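메모 앱은 왜 다시 설계되는가
기록 도구의 개편 과정에서 드러난 제품 디자인의 과제

업무용 소프트웨어의 화면을 전면적으로 바꾸는 일은 대개 조용히 시작된다. 기능 추가 요청이 수년간 누적되고, 메뉴는 한 단계씩 깊어지며, 신규 사용자가 첫 문서를 작성하기까지 거쳐야 하는 절차가 늘어난다. 기존 사용자는 이미 자신만의 경로를 익혔기 때문에 불편을 호소하지 않는다. 문제가 수면 위로 올라오는 시점은 신규 가입자의 이탈률이 경영진의 보고서에 오를 무렵이다.

공동 기록 서비스를 운영하는 시스텔(Sistel)의 경우도 다르지 않았다. 시스텔의 웹 애플리케이션은 회의록과 개인 메모, 첨부 문서를 한곳에서 관리하도록 설계되었으나, 출시 이후 추가된 기능이 좌측 메뉴에 차례로 쌓이면서 최상위 항목만 93개에 이르렀다. 항목의 상당수는 관리자 권한이 있는 사용자에게만 의미가 있었지만, 화면에는 모든 사용자에게 동일하게 노출되었다. 시스텔은 지난해 4월 디자인 전문 회사 피르부(Pîrvu)에 개편을 의뢰하였다.

작은 팀, 긴 관찰

피르부가 투입한 인원은 다섯 명이었다. 제품 디자이너와 조사 담당자, 프런트엔드 개발자로 구성된 이 팀은 화면을 그리기에 앞서 기존 사용자의 작업 과정을 관찰하는 데 상당한 시간을 배정하였다. 면담과 원격 화면 공유에 참여한 사용자는 모두 200명이었다. 조사 대상에는 법률 사무소의 행정 직원, 대학 연구실의 조교, 소규모 제조업체의 영업 담당자 등이 포함되었다.

관찰 결과는 발주사의 예상과 차이가 있었다. 시스텔은 편집기의 서식 기능이 부족하다는 점을 주된 불만으로 파악하고 있었으나, 실제로 사용자가 가장 오래 머무른 곳은 편집기가 아닌 목록 화면이었다. 사용자는 문서를 쓰는 시간보다 이전에 쓴 문서를 찾는 시간에 더 큰 피로를 느꼈다. 검색창이 있음에도 제목을 정확히 기억하지 못하면 원하는 결과를 얻기 어려웠고, 많은 이들이 날짜를 제목 앞에 붙이는 방식으로 자구책을 마련해 두고 있었다.

이러한 습관은 개편안의 출발점이 되었다. 피르부는 날짜와 참석자, 최근 수정 내역을 문서의 기본 속성으로 끌어올리고, 목록에서 곧바로 조건을 좁힐 수 있도록 구조를 변경하였다. 좌측 메뉴의 최상위 항목은 아홉 개로 정리되었다. 나머지 항목은 관리자 전용 화면과 문서별 설정 창으로 나누어 옮겼다.

삭제의 절차

기능을 줄이는 과정은 설계보다 협의에 가까웠다. 어느 항목이든 이를 요청한 고객이 있었고, 그 고객을 담당하는 영업 부서가 있었다. 시스텔은 사용 빈도만으로 존폐를 결정하지 않기로 하고, 항목마다 이용 기록과 고객 계약상의 의무를 함께 검토하였다. 분기에 한 번 쓰이는 감사 자료 내보내기 기능은 빈도가 낮았음에도 유지되었으며, 매일 쓰이던 바로가기 모음은 새로운 목록 화면과 중복된다는 판단에 따라 폐지되었다.

바로가기 모음의 폐지에는 반발이 따랐다. 시험판에 참여한 일부 고객사는 직원 교육 자료를 다시 제작해야 한다는 점을 지적하였고, 시스텔은 이전 화면으로 돌아갈 수 있는 전환 단추를 한시적으로 두었다. 전환 단추는 그 자체로 조사 수단의 역할도 하였다. 사용자가 어느 화면에서 이전 방식을 선택하는지를 기록한 결과, 표 편집과 인쇄 설정에서 되돌아가는 사례가 집중되었고, 두 화면은 정식 공개 전에 다시 설계되었다.

알림이라는 별도의 문제

편집기와 목록이 정비된 뒤에도 알림은 미해결 과제로 남았다. 공동 문서에서는 댓글과 수정, 권한 변경이 모두 알림을 발생시킨다. 참여자가 많은 문서일수록 알림은 빠르게 늘어나며, 일정 수준을 넘으면 사용자는 개별 내용을 확인하지 않고 일괄 삭제하게 된다. 중요한 승인 요청이 묻히는 사고는 대부분 이 단계에서 발생한다.

모바일 알림 관리 도구를 개발해 온 시르키코(Cirkico)는 이 문제를 다른 각도에서 접근해 왔다. 시르키코의 애플리케이션은 알림을 도착 순서대로 나열하지 않고, 사용자의 응답이 필요한 것과 단순 통지를 분리하여 보여 준다. 분류 기준은 사용자가 직접 수정할 수 있다. 자동 분류의 정확도를 높이는 일에 앞서, 잘못된 분류를 쉽게 바로잡을 수 있는 수단을 먼저 마련한다는 것이 이 회사의 설계 원칙이다.

시스텔은 시르키코의 방식을 참고하여 알림을 두 갈래로 나누었다. 승인과 답변 요청은 처리가 끝날 때까지 상단에 남고, 수정 내역은 하루 한 차례 요약본으로 전달된다. 요약본의 발송 시각은 부서별로 지정할 수 있도록 하였는데, 이는 교대 근무가 있는 고객사의 요청을 반영한 것이다.

디자인 체계의 유지

화면 개편이 일회성 사업으로 끝날 경우 메뉴는 다시 늘어나기 마련이다. 피르부는 개편안과 함께 구성 요소의 사용 지침을 납품하였으며, 시스텔의 내부 개발팀은 이를 솔리드비(Solidby)라는 이름의 부품 저장소로 관리하고 있다. 단추와 입력란, 표, 대화 상자의 규격이 저장소에 등록되어 있고, 새로운 형태를 추가하려면 기존 요소로 해결할 수 없는 이유를 문서로 제출하여야 한다.

지침의 문구에 관한 규정도 눈여겨볼 만하다. 오류 안내문은 원인과 조치 방법을 한 문장씩 적도록 하였고, 내부 용어의 노출은 금지되었다. 과거 화면에 쓰이던 ‘동기화 충돌’이라는 표현은 ‘다른 사람이 같은 부분을 수정했습니다’로 바뀌었다. 번역 담당 부서는 문장 길이가 늘어나 일부 언어에서 대화 상자의 폭을 조정해야 했다고 보고하였으나, 고객 지원 창구에 접수되는 관련 문의는 감소하였다.

접근성 항목은 보완이 진행 중이다. 키보드만으로 목록의 조건을 바꾸는 동작은 정식 공개 시점에 모두 지원되었지만, 화면 낭독기가 표의 병합된 칸을 읽는 순서에는 여전히 오류가 남아 있다. 시스텔은 해당 문제를 다음 갱신의 우선 과제로 분류하였다.

성과를 읽는 방법

개편 이후의 지표를 해석하는 일에도 신중함이 요구된다. 새로운 화면이 공개된 직후에는 호기심에 따른 접속이 늘고, 기존 사용자의 작업 속도는 일시적으로 떨어진다. 시스텔은 접속 횟수와 체류 시간을 주요 지표에서 제외하고, 가입 첫 주에 문서를 작성한 사용자가 다음 달에도 문서를 작성하는지를 기준으로 삼았다. 목록 화면의 체류 시간은 짧을수록 바람직한 것으로 해석한다.

시스텔과 피르부의 계약은 정식 공개와 함께 종료되었으며, 이후의 수정은 내부 팀이 맡고 있다. 이전 화면으로의 전환 단추는 현재도 제공되고 있고, 폐지 일정은 고객사별 교육이 마무리되는 대로 공지될 예정이다.

2021년 1월 28일 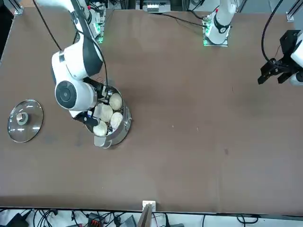

작업대 위의 둥근 금속 냄비와 로봇 팔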